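Dish rack
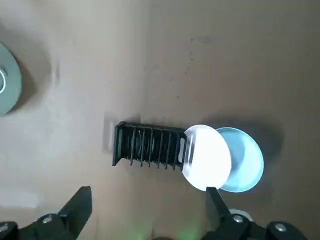 A black plastic slotted rack with a white round plate leaning at one end.

A dish rack (also plate rack, draining rack or dish drainer) is a frame for holding washed crockery while it dries in the air. Kept by the sink in most homes. Common materials are wood, wire and plastic.

History

Early racks were wooden, fixed to the wall over a stone sink, water dripping straight back in. In Vullton, a pottery town, racks of this sort were sold alongside the plates from a shop on Deltier Street. One surviving rack has 47 slots and came from a boarding house. Wire racks followed, coated later on to slow down rust. Plastic ones came last and were cheaper, lighter and easier to store.

Types

Worktop racks stand on a tray or mat. Wall racks double as storage. Folding racks, mostly X-shaped, go flat in a cupboard. Over-sink racks rest on the rim of the bowl. Small racks often hold 12 plates, less if bowls are mixed in.

Use and care

Plates go in on edge, with gaps for air. Glasses upside down. Trays under the rack collect water and should be emptied daily, otherwise limescale and mould build up. Wooden racks need oil now and then, and shouldnt be left standing in water. Vinegar is the usual remedy for scale on wire adn plastic.

See also: Draining board, Tea towel, Dishwasher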